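Prernora wants 2,000 dollars for the folding kit, or 193 a month if you'd rather rent your disappointment in installments. I've had access to one since June, and I keep getting asked whether it's worth it, so I'm writing the answer down once.

The pitch is laundry. You get two arms, a gripper on each, and a subscription to something they call Tamura, the software that decides where to grab. The product page shows a stack of square white towels. I own very few square white towels. I own sportswear with stripes and trim, all of it slippery and half of it inside out.
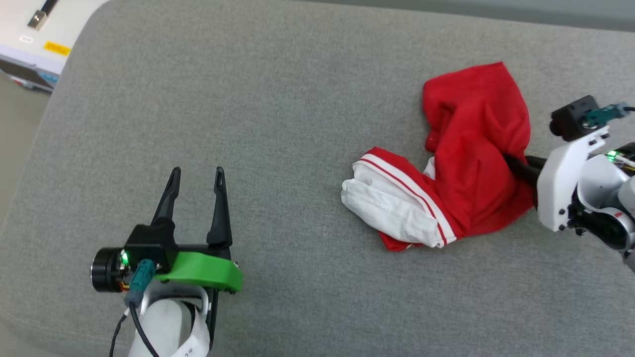

The page also says "any household textile," and I'd like to meet whoever signed off on the word any. Thin, stretchy fabric is where I'd expect a two-finger gripper to have the most trouble, and the manual spends a single paragraph on it. The advice there is to "present the item favorably." If I'm presenting the item favorably, I'm most of the way to folding it.

Some credit where it's due. Setup took me an evening, the cables are labeled, and support wrote back the same day when one arm refused to calibrate. The padded work surface was a good call too, much kinder to fingertips than a bare table.

But the grippers themselves are an older design from Leltinen, and you can buy a comparable pair for 700 and write your own software if you're that sort of person. What you're paying the rest for is Tamura, and Tamura has had 13 updates since I started, none with notes I could understand. 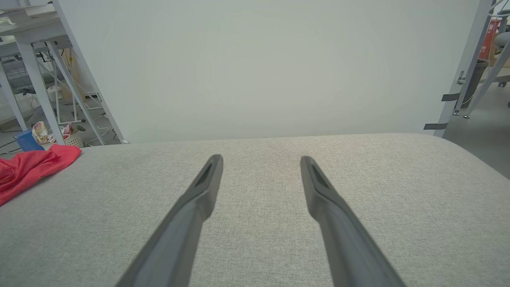 Filed under: Home Robots, Things I Wouldn't Buy Yet

Pramura says its own kit will ship with softer fingertips. I'll believe it when I can try it on my own shorts. Until then I'm keeping the rental and skipping the purchase, and the gym clothes are still getting folded by hand on the bed.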